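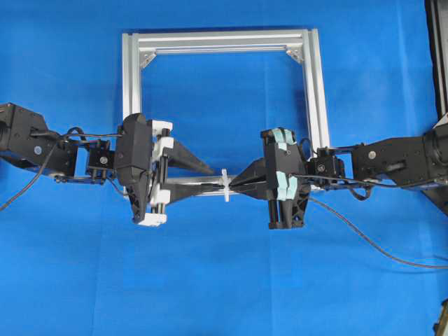 Chapter 7
Square Corners and Sagging Gates

If you grew up anywhere near a farm, you have probably had to lift a gate to open it. You take hold of the top rail, hoist the whole thing an inch or two out of the rut it has dug for itself, and walk it around with your hip. People do this for years. They teach their children the knack of it, and visitors get a little lecture about it on the first day, and somehow it is always going to be fixed in October, when things quiet down.

I would like you to keep that gate in mind all through this chapter, because almost everything we need to know about corners can be learned from it. In Chapter 6 we looked at single pieces, a beam across a gap or a post standing on its end, and asked how much each one could carry before it bent or broke. Now we begin putting pieces together. You will find that a thing made of strong parts can still be a weak thing, and that the trouble nearly always begins where one part meets another.

7.1 The shape that will not hold still

Take four strips of stiff cardboard, all the same length, and join them at the ends with paper fasteners so that they make a square. Stand it on the table and push gently on one of the top corners. Over it goes! The square leans into a diamond and, if you keep pushing, folds down nearly flat. Look at the strips afterward and you will see that they are exactly as long and as straight as they were before. All the movement took place at the corners, where the strips turned on their fasteners.

Now take away one strip, join the remaining three into a triangle, and push again. You can push quite hard. With a triangle, the angles cannot change unless one of the sides gets longer or shorter, and cardboard, like wood and metal, puts up a good fight against that.

Builders call the sideways leaning of a square "racking," and you will meet the word often from now on. A bookcase with no back racks when you slide it across the floor. A shed racks in a high wind. A gate racks a tiny bit every day under its own weight, with only the hinge side held up and the other side hanging out in the air.
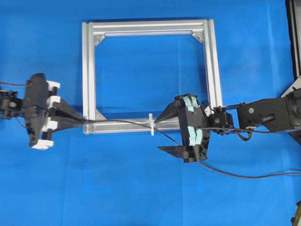 Figure 7.1 A square frame of slotted aluminum rails, with triangular brackets at inside corners.

There are two common ways of stopping a square from racking. The first is to run a brace from one corner to the opposite one, so that the square becomes a pair of triangles. The second is to stiffen the corners themselves, with a small bracket, a block, or a well-cut joint. A full brace usually does the job with less material, but it does get in the way, and you would not thank anyone for putting one across your kitchen window.

7.2 The gate at Te Moana

Some years ago I spent a wet and very happy week at a sheep farm called Te Moana, where Delwyn Maihi was replacing the yard gates. The old ones had been built by her uncle, and he had built them with love, out of heavy timber, with the braces running the wrong way.

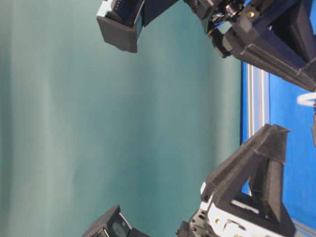

I had supposed a brace was a brace whichever way it went. Delwyn set me straight over a cup of tea. A wooden brace likes to be squeezed, she told me, so it should start at the bottom on the hinge side and climb to the top on the latch side, where it props up the hanging corner. A wire wants to be pulled, so it runs the other way, from the top hinge down to the bottom of the latch side. Her uncle's braces ran like wires but were made of wood, held on by nails, and every nail had been slowly working its way out. She had 22 gates to do, and by the end of the week I could spot a backward brace from the road. 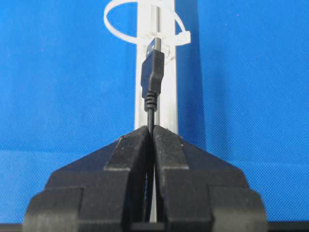

Why not simply use thicker wood for the rails of a gate?

Thicker rails make a gate heavier, and the extra weight pulls harder on the corners. The rails will bend less, but if the corners are still free to turn, the gate will sag just as it did before.

Before you go on to Section 7.3, find a gate, a screen door, or an old table, and push on one corner with the flat of your hand. Make a sketch of what you found, and mark with a small circle each place where you felt it give. Keep the sketch handy, as we will be adding arrows to it when we come to forces at a joint.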